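Filed under: Workshop log / Handling + automation / April

Morning, 8:40. Back on the white unit. Plan for today was the lift-out task only, the wash cycle stuff can wait. Flomen wants the hand data cleaned before the Lalto line gets its second arm, so thats where the hours go this month.

Status - 1780 takes usable out of 4000 asked for. We are behind. Not by as much as I feared in the last entry, but still. 800 of the early ones are the short reach only and I don't think they should count the same. Left them in with a flag for now.

Going over the opening with both tools again. Left in first, then right, otherwise the cube bumps the front edge and the marker drops out. Lean from the hips, not the shoulders.

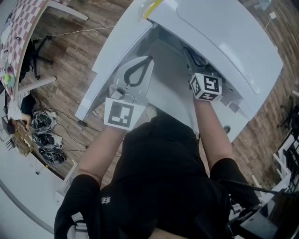 Talked at lunch about what the job turns into once Lalto is up. Used to be all of us on the bench, sorting and reaching in, whole shift. Now half the day is demonstrating the same move slowly and the other half is sitting at the desk trimming and labeling. Backs are better on desk days, eyes are worse. Two people on the bench side said they miss having something finished to look at by 4. I get that. A folder of takes doesn't feel like a days work even when it is.

Also the question of who fixes the arm when it stops. On the Kongkaew trial it was always whoever stood closest, and that person's own work just slid. Don't want that again. Proposal: one person per shift has the stop calls, their target is cut to match. Written on the board, needs a yes from upstairs.

Pay grade for labeling still open. Asked again.

Afternoon. Gloves and back-of-hand cubes for this block, compare with the hand tools from the other block. My feeling before looking at numbers:
- gloves quicker to learn, new people get going without much talk
- tools closer to what the arm will really do
- gloves get warm, 5 min break every set, put it in the scheduel

Loops are the hard part either way. Soft, they flop, and bare-hand habit is to fish for them with a fingertip. Arm can't do that. Go for the top of the loop, close, then pull. 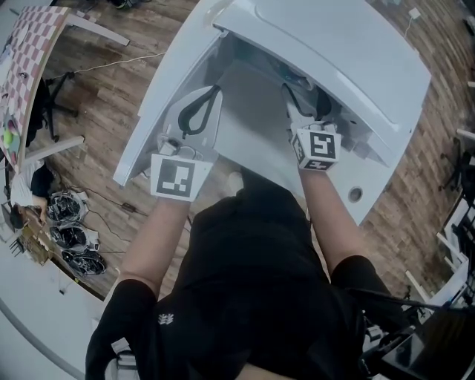

Gloved hands, one on each black loop, lid up.

Beruven asked if the operators can veto a task they think is unsafe to hand over. I said yes, nobody above me has said no yet. Get it in writing.

To do
- re-check flagged 800
- spare markers, print more
- stop call rota
- ask Flomen if 4000 is firm or just a number someone liked
- label the trimmed files BEFORE going home this time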